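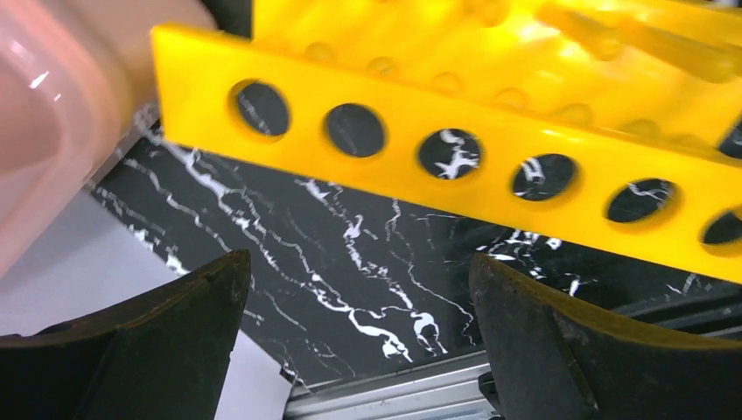 Character builder, Monday, second go at the part library

Still not convinced by the Ultance import. The pitch was that old Kotel part packs would come over with layers and tint zones intact. I loaded 48 helmets. 40 came in, and of those a good many had the trim and the base merged into one color zone, so a gold rim turns green the moment you tint the dome. The log says "completed with no warnings." Fine.

Tried the eight missing ones by hand. Same file type, same folder, names no odder than the rest. Two loaded when I dropped the mirror flag. The others open as a blank slot with a correct thumbnail, so the data is being read by something.
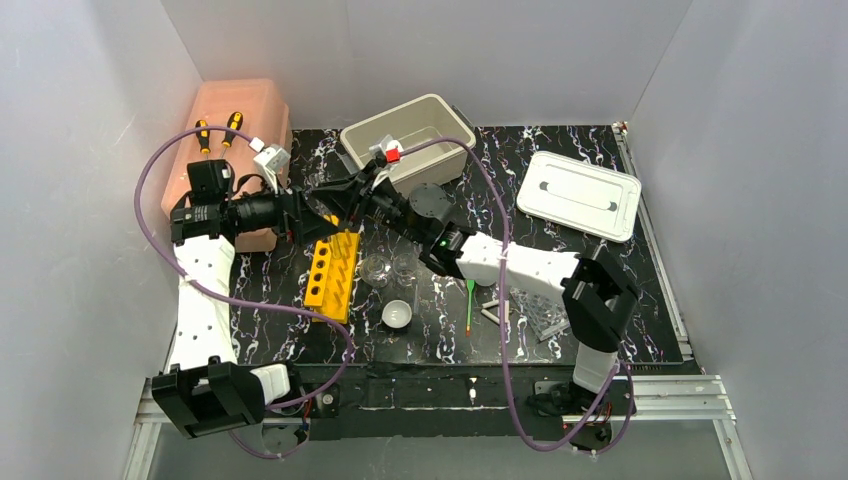
I don't buy the forum answer that it's a memory limit. The pack is small and I had nothing else open. Somebody claims raising the part cap to 125 cures it. Raised it, restarted, same blanks. Put it back.

Masking next. Jillesgate wants capes that fall behind the left arm and in front of the right. With the old method that's seven layers and a lot of swearing. The new "smart mask" gets it down to three, but it clips the shoulder pad every time you scale the figure, and you don't see it until export. Checked at full size, half size and double. Only full size is clean. I would not call that smart.

Cho pose set: hands are better than last month's, I'll give it that. Fists sit properly on the sword grips. Open palms still look like oven mitts, and the wrist pivot is off center, so any rotation leaves a gap at the cuff. I hid it with a bracelet. Half the gallery seems to be wearing bracelets lately and now I wonder.

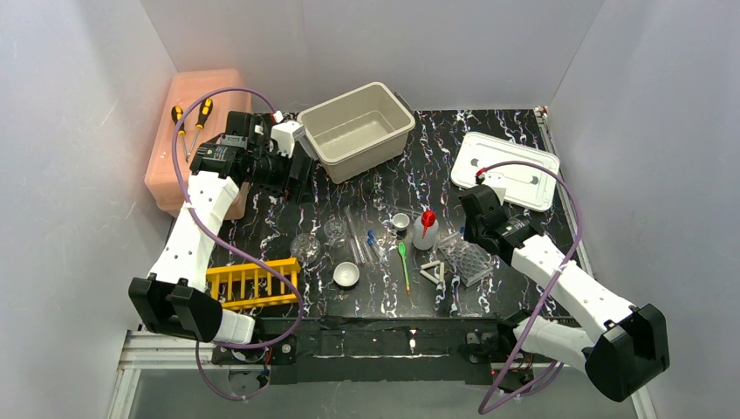

Line weight is the other thing. Parts from the two packs don't match when they're on the same figure, and the "unify" slider only thickens the thin ones. Left it at zero and redrew the belt.

To do: export the blank helmets one at a time and compare the headers with a good one. Leave the cape on the old layers until the clipping is fixed. Don't delete the Kotel originals, whatever the import screen suggests.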